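**The "five a day" column: do we need another sugar app?**

Three people have forwarded me the same link this month, so I suppose I have to write about it. The app is called Bultus. You type in what you ate, it gives you a colored score, and by July, the sign-up page says, you will have "reset your relationship with sweetness." I didn't know I had a relationship with sweetness. I thought I just liked dessert.

I used it for two weeks. The first thing I noticed is how much it wants you to be home, alone, eating food that came in a package with a label. My sister's bean stew took me longer to enter than it took me to eat. A plain bagel got a worse score than a diet soda and a handful of crackers, and I'd like somebody to explain that to me slowly.

The sweets section is where it really gets going. A donut is a donut as far as Bultus is concerned, whether it's the size of a hubcap or something you could hide behind a coffee mug. There is one entry, 450 calories, and it comes with a sad red face. You can't say you had half. You can't say you split it with your kid in the car.
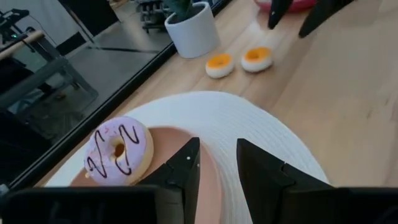
*Toy donut, peach plate, white placemat. Zero calories.*

I asked Samran Boonchu about the scoring. He taught nutrition classes at the Bramwell center for years and has seen plenty of these things come and go. He was more polite than I am. "Writing down what you eat can help some people for a while," he told me. "I would be careful with anything that puts a face on it." He also pointed out that most of the people in his classes already knew what was in a donut. What they wanted was something quick to cook at seven in the evening when everybody is cranky, and the app has no ideas about that at all.

Then there's the money. The free version lasts until you've entered enough meals to be curious about your results, and at that point it asks for a card. The makers, a company named Drelik, say the paid plan is based on "the latest thinking." I wrote to ask whose thinking. I got back an automatic reply and a coupon. 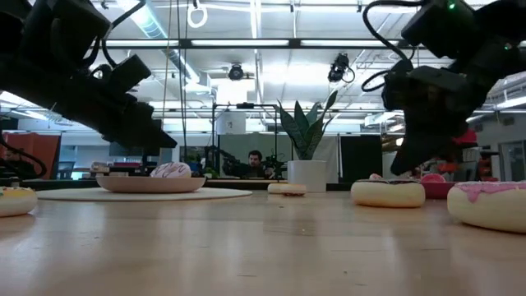 I'm not telling anyone to quit. Santeri Nurmi, who edits this newsletter, likes his and says it got him to stop buying candy at the gas station. Fine. He also started walking to work at the same time, so I'm not ready to hand the credit to a phone. When I said so he changed the subject.

If you want to try something before paying, get a notebook and write down what you eat for a few days, including how hungry you were. Look at it once at the end of the week. If you see a pattern you don't like, pick one thing and change that. Samran says he'll look over anyone's list for free if you bring it to the Cikville library table, and he promises not to draw a face on it.

Next issue: readers' replies on the salt column. Please keep them shorter than last time.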